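Favlow says its new card lock will stop thieves. Customers want proof

Favlow, the payments firm behind the Celum debit card, began rolling out a "smart lock" in March that it says will freeze a card the moment a purchase looks odd. The company calls it the end of card fraud. We have heard that one before.
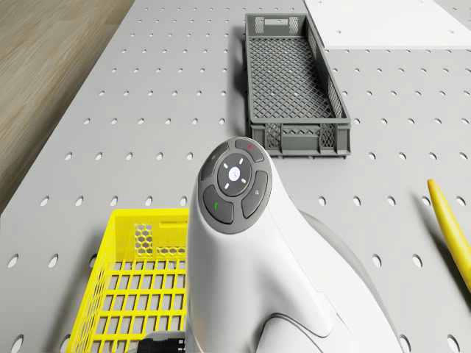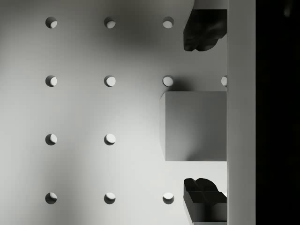
Computer renderings: a white device with a round directional pad, and a perforated board with a gray cube.

The claim rests on a trial with 1,565 cardholders. Favlow says the lock stepped in 703 times. It has not said how many of those purchases were fraud and how many were people buying groceries out of town.

"A freeze is easy to count," said Amândio Gouveia, who advises shoppers on bank disputes. "Tell me how many were wrong, and how long people stood at the register."

Rosário Moreira, a Celum customer, said her card was locked at a gas station and stayed locked for more than 50 minutes while she waited on the phone. She paid in cash.

Favlow spokesman Tiago Esteves said wrong freezes were "rare" and that most were cleared in the app. Asked for a number, he said the firm was still reviewing the data. He would not say when the review would end.

The fine print also deserves a look. Under the new terms, a customer who turns the lock off has two days to report a stolen card and still get a full refund. The old limit was 30 days. Esteves said the change was meant to encourage safe habits.

The lock is switched on by default. Customers can find it in the app under Card Settings, on the third screen.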